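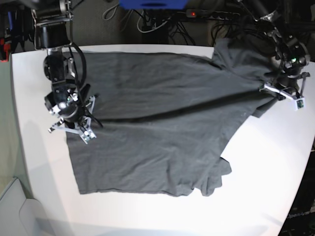 Gripper lets go mid-fold, no error in the log

marlow_bench
So our folding setup did something new on Wednesday and I'd like a sanity check before I start swapping parts. Two arms, T-shirt on the table, same Sasine policy we've run for weeks. One gripper just stops holding. The arm keeps moving like it still has the cloth, goes through the whole fold with nothing in it, and reports success. We got 195 clean folds out of 505 tries, and most of the bad ones look like this. Log is spotless. Wrist view: 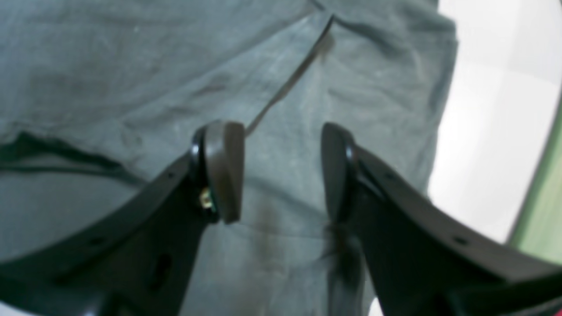 Wrist cam, fingers open over the shirt.

tidepool88
Pads. It's always the pads. Ours glazed over and cotton slid right out. Wipe them with alcohol and try again before you touch anything else.

marlow_bench
Did that first thing, sorry, should have said! Helped for 4 folds and then right back to dropping.

kettleworth
I don't buy pads. If cloth slips, the fingers close all the way and you see it in the position reading. Post the gripper current. My bet is the motor is overheating and cutting torque, and your Hasby driver isn't passing the warning up.

tidepool88
A glazed pad can hold a fold of fabric just fine until the arm pulls. Position looks normal right up to the lift. Seen it plenty.

Felicidad Agbayani
We had this at Welbridge and kettleworth is closer, I think. The current dropped to almost nothing partway through the lift and the driver threw the flag away. But please stop running it with someone reaching in to fix the shirt - if torque drops and comes back, those fingers close with no warning. I got a pinched thumb that way.

marlow_bench
Ouch. OK, hands out and e-stop within reach from now on. Pulled the current on 4 bad runs and three of them fall off a cliff right at the lift. The last one looks totally normal, so...

tidepool88
So one of them is pads :)

kettleworth
One out of four, I'll allow it. Turn down the hold current and let it rest between shirts.

marlow_bench
Trying that tonight, plus new pads from Hofstetter when they get here. Will post the plots.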